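By the time I find the side door of Cinura, the thrift store in Rirnbridge, Raquel Cardoso has already been folding for an hour and has saved me a stool.

"Sit, sit, you can talk while I do these," she says, and pulls another bag toward her. It's November, so it's mostly sweaters, but T-shirts never stop. She gets 200 of them in a slow week — a slow week! — and every one gets spread out, checked and folded before it goes anywhere near the racks.

I ask what she looks for first. "Armpits," she says, and laughs so hard she has to put the shirt down. "Then the collar. Then I run my hand over the print, because if it's cracking I can feel it before I see it."

She grew up in Drasuvville, where her mother took in ironing, and she still folds the way she learned at home: sleeves in, sides in, bottom up twice. I tried it (badly). Mine came out like a napkin. She refolded it without saying a word, which I thought was very kind.

What about the ones that don't make the cut? Those go to Majali, a workshop across town that cuts them into cleaning rags and sells them in bags of 30. "So don't feel bad about the stained ones," she tells me. "Bring them too. Just wash them, please."

Her favorites are the loud ones, bright colors with a big silly print. She'll hang those up front herself.

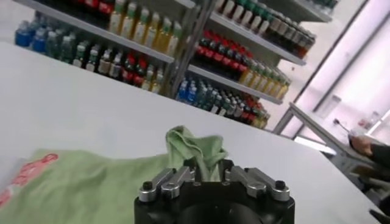 A pale green tee with a pink-red print, on the white table.

"Somebody is going to love that," she says of nearly everything, and I've started to believe her. I went home with two shirts and a sweater I don't need.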